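Vireck opens its books to the people who use its razors

Regular readers will know I have a soft spot for Vireck, the small outfit in Plernden that makes safety razors and sends out the blades by post. Well, they've done it! After a winter of talks the company has closed its first round of outside money, and a good chunk of it has come from the customers themselves.

The round opened in February and was meant to stay open for 28 days. It was full after 19. The smallest stake on offer was £500, which kept it within reach of people who have never bought a share in anything (me included, until a couple of years back). The rest was taken up by Beneš, the family firm that has made the handles from the very start and now owns a proper slice of the business it supplies. I love that. The two workshops are close enough that parts used to go across on a hand trolley, and I'm told they sometimes still do.

So what is the money for? Mostly a second grinding line. Vireck has been buying in part-finished blades and doing the last stages itself, and that has meant waiting on other people's timetables whenever orders picked up before Christmas. With the new line they can take a blade from strip to packet under one roof. There's also a bit set aside for packaging, with the plastic tray going and a folded card sleeve coming in, and for moving the subscription side over to Rulex, the billing service a few of our other members already use. Anyone who has tried to skip a delivery on the old Vireck site will be cheering at that last one!

What they are not doing is listing on a stock market, at least for now. The offer papers say the directors will look at it again once the new line has run for 2 full years. Shareholders get one vote per share, a yearly meeting in Plernden and a written update every quarter. There is no dividend planned in the first year, and the papers are clear that you may not be able to sell your shares easily. Do read that page twice if there's ever another round.

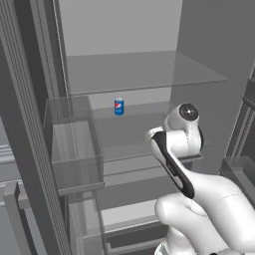 Lenka Hudec wrote in to say she put in the minimum and is pleased with it so far, though she would have liked a plainer account of how the company was valued. She had to go back to the offer papers several times before the sums made sense to her, and she hopes the first quarterly update will set them out on a single page. She also asked whether shareholders get money off blades. They do, but only on the yearly plan, and you have to link your share account to your order account first.

The first update should reach shareholders in early summer, and I'll go through the main points in the issue after that. If you took part in the round and have a question you'd like put to the directors, send it over and I'll add it to my list.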